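4. The Open Day

4.1 Setting

The demonstration was held in August in the Akgül Hall at Clarkska, a brick pump house completed in 1868 and now used by the Greron group for teaching and outreach. The hall has one large room and a gallery. We were assigned the east end of the room, where daylight is weakest and a projector can be used without blinds. Doors opened at 10 a.m. and closed at 4 p.m. The host recorded 400 entries at the door. We have no separate count for our own stand, and the door figure includes people who left and came back in.

The stand ran the Plumus workbench described in Section 3. The workbench loads a furnished room, places a single arm in it, and lets a person steer the hand with a six-axis controller. Visitors watched on a projected screen. The operator sat side-on to the audience with the controller on a low table, so that hand motion and arm motion could be seen together. A second display, facing the operator only, showed joint positions and the command log. We kept this display away from the audience after a pilot session in which visitors read the numbers aloud and paid little attention to the task.

All sessions used the same build of the software and the same starting file. Object positions were reset from that file before each session. Contact settings were left at the values used in the laboratory study, including the friction values for the fingertips, which we had considered raising for the public runs. Raising them would have given smoother sessions and made the results hard to set beside those in Section 5.

4.2 Procedure

Each session lasted eight minutes. Jolene Ellery operated the arm for the first half and spoke a fixed script. The script named the task, named each object before the hand approached it, and said nothing about success or failure until an attempt had ended. In the second half a visitor could take the controller. Children under twelve sat with an adult. Jozef Baert stood behind the audience and wrote down questions as they were asked, with a time mark and a code for the activity on screen at that moment. He did not answer questions during a run.

We completed 31 sessions. One further session was stopped when the projector lost power and is left out of the counts below. A session was coded as interrupted if the operator had to pause the simulation to reply to a visitor; there were 2 of these, both before noon.

Two views were available to the audience and were selected by the operator from the keyboard. The hand view looks out past the fingers and moves with them. The room view is fixed and takes in the arm, its base, and the furniture near it. The script called for the room view at the start of each session and the hand view during each approach. In the second half, the visitor holding the controller chose the view and could change it at any time.

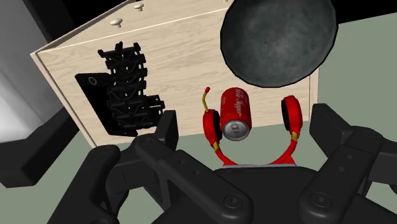
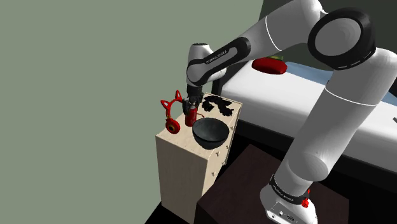
Figure 2. The cabinet task in the hand view (first) and the room view (second). The two views were not captured at the same moment.

Apparent size was the most common subject of questions asked during an approach. Visitors judged distance by comparing objects with one another on the screen, and in the hand view this comparison is unreliable for anything close to the viewpoint. In the first part of Figure 2 the dark, rounded object at upper right covers part of the cabinet top and looks far larger than the red can, and several visitors took an object in that position to be the target. In the room view the cabinet gives a stable reference. The column of small knobs down the front face was used by visitors as a ruler, in some cases with a finger held up toward the screen. Once they had seen the room view, most could say which object was nearest to the hand when the operator switched back.

The second common subject was color. The can and the headphones are both red, and the script had to refer to them by shape. Early in the day the operator said "the red one" in reply to a visitor and the visitor steered toward the headphones. We added a line to the script after that session, asking the visitor to say the name of the object before moving. The exchange took a few seconds and removed most errors of this kind. It did not remove the related problem of grouping, in which a visitor treats two objects close together on the screen as one. In the hand view of Figure 2 the can sits between the ear cups, and an observer with no other view has limited grounds for deciding whether the two would move together.

4.3 Coding of Questions

Questions were sorted after the event into four groups: perception (what is that, how far away is it), control (who or what is moving the arm), physics (would it fall, would it slip), and application (what is this for). Baert coded all notes once. Ellery coded a subset without access to the first codes. Disagreements fell mainly between perception and physics, where a question such as "is it touching?" can be read either way. We assigned these to perception when the fingers were open and to physics when they were closed. The rule is arbitrary but can be applied from the log without returning to the notes.

Perception questions clustered in the hand view and physics questions in the room view. Part of this is due to the script, which used the hand view during approach and returned to the room view after the fingers closed. The view and the stage of the task are therefore confounded in the first half of each session. In the second half they are partly separated, as visitors changed view when they liked. Many stayed in the room view for the whole of their turn and moved the hand slowly in it, with frequent stops above the cabinet top. Visitors who used the hand view moved faster and made larger corrections near the target.

Control questions were asked at nearly any point. The most frequent was whether the arm would carry on if the controller were put down. The operator was permitted to answer this by putting the controller down.

Application questions were few and came mostly at the end, from adults. We had prepared a one-page handout on household tasks, and it was taken by more people than asked about them. A small number of visitors asked whether the same arm was present in the building. The lettering on the forearm can be read in the room view, and two of these visitors had recognized the name from it.

4.4 Limits of the Observation

The audience was self-selected and stood where it liked. Visitors at the side saw the screen at an angle, and we did not record position, so any effect of viewing angle on the size judgments is mixed into the totals. Noise from the gallery, where a pump model was being run on the hour, covered some questions in the afternoon. Baert marked these as unheard and they are not coded.

The object set was fixed. We chose it for the laboratory study, where similar color and close spacing are part of the test, and it was harder to explain in public than a sparse layout would have been. A cabinet top also offers little free area for recovery after a poor approach. Visitors often met the edge of the usable space before they had learned the scale of the controller, and the operator then reset the scene without comment. Resets were logged automatically but their cause was not, so we cannot separate resets for reach from resets for dropped objects.

Ellery knew the coding scheme while speaking the script. The script was fixed in wording but not in pace, and the recordings show longer pauses before closing the fingers in the afternoon sessions than in the morning. Longer pauses leave more time for perception questions. We report the counts by half day in Table 3 for this reason and do not pool them in the analysis that follows.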